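**Sorting and Storage Project — progress report to the Soler fund, September 30, 2021**

Thank you again for your patience over the summer, and for the kind note that came with the second payment. We have been busy at Stutorbridge, and I'm happy to say the bins are finally earning their keep — all 19 of them are out of their wrapping and on the shelves.

Most of the month went into the sorting table. We covered it in brown paper and laid dark blue tape both ways to make squares, so that everyone can talk about a spot on the table without waving their arms. A blue bin with a slanted open front stands on it, and for the small pieces, such as the colored cubes, we like a sheet of white paper on the floor of the bin.
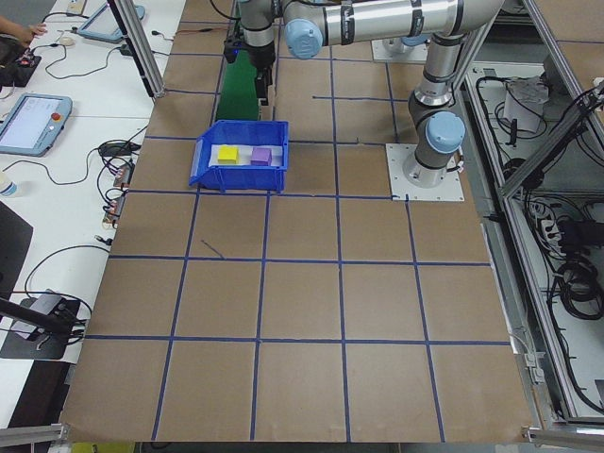 Drutthorpe wrote back that the paper slides about once a bin gets carried, and that they would sooner have something cut to size and left in for good. It was a fair point, and we have put $50 aside to try it at both sites before we order any more.

Larger pieces are a different story, I'm glad to report. A white foam block fills most of a bin by itself, with a bit of blue floor left over at the side, so we have settled on one block to a bin and stopped trying to squeeze in extras.
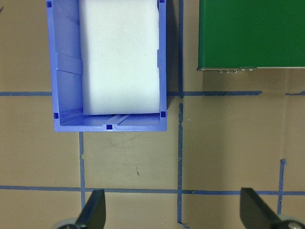 That does use up bins faster than we had planned, and we may come back to you about a few more before the Vastthorpe shelves are filled. Spending so far stands at $301, with 2 small invoices still to come, and I'll send copies as soon as they reach me.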